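Cereal storage, revised: boxes, bags and one shelf

I have reorganised the dry goods again. The shelf in question is the second one up in the larder, and it now holds cereal and nothing else.

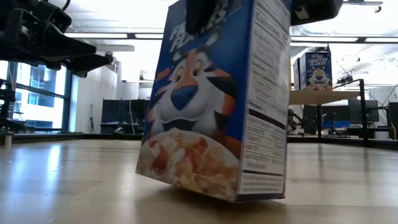 A reader wrote in after the last post to say that decanting is a waste of effort, that the carton was designed to stand on a shelf and does so perfectly well, and that the inner bag only needs folding properly. I have come round to most of that. The carton is rigid, stands upright without help and carries its own label. Frosted Flakes in a plain tub look much like any other flakes, and the nutrition panel has gone out with the recycling.

The bag is the weak point. Once opened it will not stay shut under the carton tab alone. I tried 3 closures over the summer:

Clothes peg. Holds well, but stands too high for the tab to close over it.

Parkley bag clip, 100 mm. Narrower than the bag, so one corner always gapes.

Kleinschmidt sliding bar. Full width and flat enough that the tab goes back in its slot. A nuisance to thread with cold hands.

I have settled on the Kleinschmidt. Squeeze the air out first, fold twice, then slide.

On position: cartons go narrow side out, which fits more on the shelf but hides the front. If you have small children who choose by the picture, turn them face out and accept the loss of space. The unopened spare goes behind the open one. When the spare comes forward, cereal goes on the shopping list.

The shelf itself is a Clollar 701, cut down to a depth of 239 mm. It came with a lip at the front which caught the base of every box on the way out, so I planed it off and sanded the edge. Two coats of varnish, matt.

The Kiltdale tubs have been moved to the bottom shelf and now hold rice, lentils and porridge oats. Flour is still in its paper bags and I have not decided what to do with it.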